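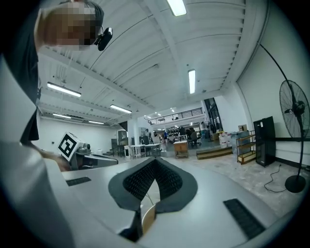 Where does your sense of touch stop? I've been chewing on this since the October reading at Grollport and I can't let it go! The old case is the blind man's cane: he doesn't feel the handle in his palm, he feels the curb. So his awareness seems to live out at the tip. Now swap the cane for a pair of dark gripper fingers lined with little raised nubs, held in the hand. If you feel a rod's edge out there between the pads, is the feeling in your hand, in the pads, or is "where" just a bad question? I lean toward the pads, and I'd love to be talked out of it.
posted by ustham_owl

Happy to try. The nerves end at your skin. Everything past that is inference, very fast and very good inference. Saying the feeling is "in" the tool is like saying my sight is in the moon.
posted by plainbrain60

ustham_owl wrote: "I lean toward the pads"
Me too, mostly! But plainbrain60, your argument proves too much. By the same logic the feeling isn't in my fingertip either, it's in the cortex. Phantom limbs, anyone?

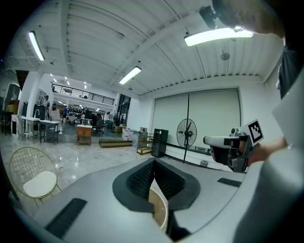 So either touch is all up in the skull, fingertip included, or it goes wherever the brain's map of the body goes, and that map stretches. I don't see a good reason to stop at the skin. I wrote some 200 words on this in the Gondero thread and then lost them, argh.
posted by kettle_logic

The map stretches, fine. A map isn't the territory though. You can feel a phantom hand that isn't there, so feeling it "there" settles nothing.
posted by plainbrain60

Oh, that's a good one. Phantom hands cut both ways, don't they? I need to sleep on it. Does anyone still have the Ustham reading list? There was a chapter on pain location, starting at page 320 I think, that goes right at this.
posted by ustham_owl

It's pinned at the top of the old thread. Skip the intro, it's a slog.
posted by kettle_logic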